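Altitz Parts Sorting – Frequently Asked Questions
Home > Bench Guides > Wiring and Small Parts

What does this page cover?
Sorting and laying out harnesses, boards and small electrical parts before they go into an Altitz kit. It applies to the benches at Lallerdale and Palacios. Questions on crimping and test are answered on the Ustska wiring page.

Which tray do I use?
Loose harnesses go in yellow plastic. Boards and anything with a mechanism go in stainless steel, with a sheet of white paper on the bottom. Keep the two kinds of tray side by side so that parts travel a short distance over bare bench.

Do red and black wires with crimp terminals stay with their twisted pair?
Yes. A harness with a red wire, a black wire and a green-and-yellow pair is handled as one item. Pick it up by the wires – never by a terminal or by the small white connector.

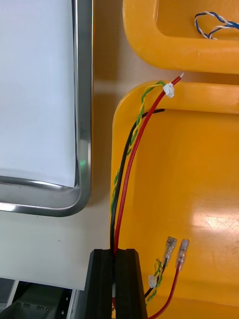 How many harnesses fit in one tray?
The limit is 10. Past that, the twisted pairs lock together and the connectors take the strain when someone pulls. Large orders are split: an order of 354 is sorted tray by tray and the count is written on the kit sheet at each change.

When is a tray ready to refill?
When the floor is clear and the rim has been checked.
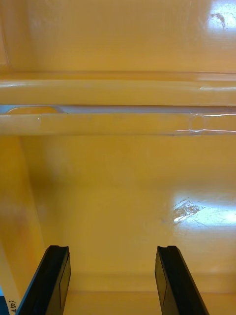
Refilling is where most mixed kits start. Take the next bag from the rack, read the part number against the kit sheet, and open it over the tray. Streaks and smudges on the yellow wall are cosmetic and do not take a tray out of use. A cracked rim does. Wire strands collect along the lip, so run a soft brush along it before tipping anything in.

Why is the steel tray lined?
Small parts slide on bare metal, and dark ones are hard to find against the reflection. Paper fixes both. Replace the sheet when it tears or curls.

Can boards and solenoids share a tray?
Yes, in small quantities, provided that leads do not cross a board. Lay each lead away from its part in an open curve.
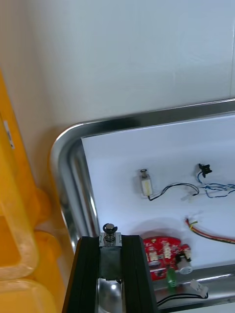
Keep plugs on the paper where possible. A lead that hangs over the rim will catch on a sleeve.

How do I separate tangled harnesses?
Move them to a clear stretch of white tabletop. Free the connectors first, then the loose strands. Leave the tightly twisted section alone, and do not slide or peel label tags. A motor lead is laid out in a long loop beside the harness so that its connector can be reached.
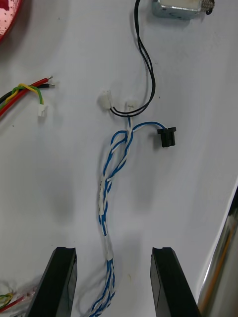 Page last changed: August – C. Esquivel

What if a label cannot be read?
Set the harness aside and compare it with the reference set in drawer 66. If there is no match, it goes in the hold bin with a note of the order number.

Where do cut ends go?
In the scrap tin, never back in a tray.

Who do I ask about a part that is not listed?
Citlali Esquivel, Lallerdale, extension 400.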